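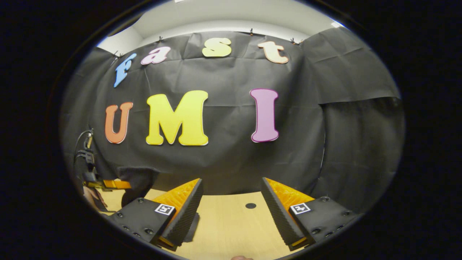
Orysia said that a person who wants to be known must first be known for one thing, and that I had eleven.

I had printed them on a page. She read the page to the end, then turned it over to see if there were more. We were sitting in the back of the bakery in Jadport, where she met all her clients, and the window was white with steam.

"Which one do people ask you about?" she said.

"The bread," I said. "But the bread is only a hobby."

She wrote down the word bread. Her fee was 448 for 8 meetings, and this was already the second one, so I did not argue.

For three years I had worked as a consultant for small companies. I had a newsletter called Flallow, with 90 readers, and I wrote to them every week about focus and courage. My sister was one of the readers. She told me once that she opened it on the bus and closed it before the bridge.

"Write to them about the bread," said Orysia Koval. "No lesson at the end."

"But what will they learn?"

"Maybe how to make bread."

I went home and sat in the kitchen. I wrote about my father, who kept his dough under a coat in the winter, and how we children were not allowed to slam the door. I wrote about the time it did not rise and he served it anyway, flat as a plate, and my mother ate two pieces. Three times I began a sentence with the words "In business, too" – and three times I took it out.

I sent it after midnight and went to bed with my phone switched off.

In the morning there were four replies. A man from Umel wanted to know what kind of coat. A woman I had never met wrote over a page about her grandmother's oven. The third was a company, Cruzado, asking for my prices, but they did not say for what.

The fourth was from my sister. She had missed her stop.

We use cookies to improve your visit. Accept | Settings

© 2023 All stories belong to their authors | Contact | Back to top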